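Course: Sorting and Storing Mixed Household Goods
Handout 4, for the September group
Teacher: Dzintra Butkienė

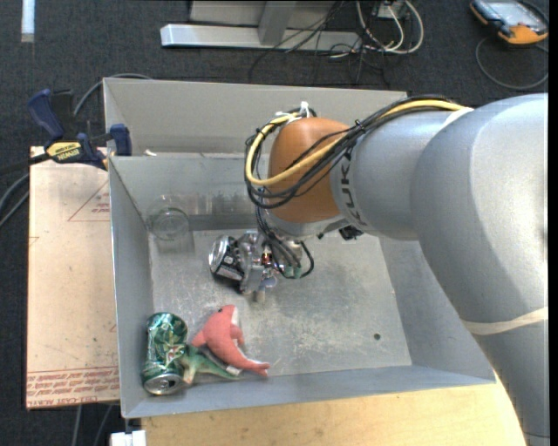
1. What is a mixed bin

A mixed bin is a bin where goods of different kinds lie together: cans, plush toys, a clear container. In the storeroom we meet such bins every day. Our task in this lesson is to decide what may stay together and what must go to its own place.

Please look first at the hardness of the things. A can is hard and it rolls. A plush toy is soft and keeps its place, but it takes dirt very easily. A clear container can be scratched by metal, so it should not travel next to cans.

2. The bin itself

A metal bin lasts for many years, also when the floor becomes scuffed and full of whitish scratches. Such marks are not a fault. Before you put in textile things, pass your hand (with glove) over the floor and feel for sharp places. If you find one, write the bin number in the Prutuma list and take another bin.

Some bins have a small round hole in the floor. Small parts, for example screws or buttons, must not be stored there without an inner bag.

3. Order of work

Take out the soft things first and lay them on a clean cloth.
Take the cans one by one. A can lying on its side should be held at the middle.
Turn each can and look at both ends. Swollen or leaking cans go to Aivar Tamošiūnaitė, in room 19.
Clear containers are closed, wiped and put on the Anden shelf.
Wipe the bin before it is used again.

4. Words to learn

scuffed: having many small marks from use
tilted: not standing straight
dent: a place where metal is pushed in
lid: the top part that closes a container

5. Homework

Choose one box or drawer in your home where different things are mixed. Write 200 words about how you would divide it. Use at least two words from part 4. Bring the text on Sunday, on paper, with your name on the top.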